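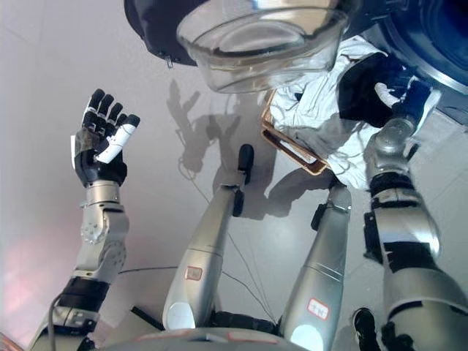
The Judton Floor Sitting Study is looking for adults to take part in four weeks of short daily stretches at home. We want to find out whether people who spend most of the workday in a chair become more comfortable sitting on the floor. Each stretch begins in the same position, with both legs extended in front of you across the floor. The left hand is then raised with the palm turned outward and the fingers pointing up, as shown. You hold it for a slow count, lower the hand, rest, and repeat on the other side. No equipment is needed apart from a clear patch of floor. A thin mat is fine if you normally use one.

The study is run from the Tamura Building in Cuvthorpe and paid for by Sodix. There are 31 places left in the spring group, which starts in March.

Who can apply

You should be 18 or older, work at a desk for most of the day, and be able to get down to the floor and back up without help. You do not need any experience with stretching or yoga. Please do not apply if you have had hip, knee or back surgery in the past year, or if a doctor has told you to avoid bending forward. People who already stretch every day are not eligible for this group but can ask to be put on the list for the next one.

What you will do

Come to Cuvthorpe for a first visit. We measure how far you can reach forward, ask about your working day and go through the stretches with you. Wear loose pants and bring a drink.

Do the stretches at home once a day and fill in the paper log. If you miss a day, leave the line blank and carry on. Do not double up the next day.
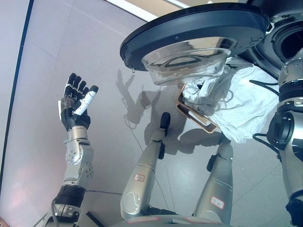 Visits and payment

There are two visits, one at the start and one at the end. Morning visits begin at 9:00 and evening visits at 5:30. Parking is behind the building and the side door is step-free.

You will be paid $400 after the second visit. If you withdraw early, you will be paid for the weeks you completed. Travel is not covered. Logs are stored under a number and kept apart from your name and address. 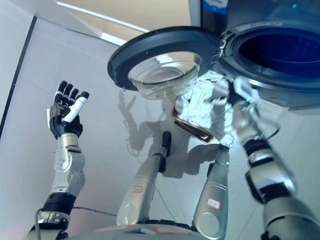
Vittoria Leone took part in the last group and wrote that the first week was the hardest for her, mainly in the backs of the legs, and that she did better once she moved the stretches from bedtime to before lunch. You may choose any time of day, but try to keep to it.

How to apply

Write to Ásdís Thorlacius at the Tamura Building, Cuvthorpe, or pick up a form at the front desk. Include your age, your usual working hours and a daytime phone number. Replies go out by mail within two weeks.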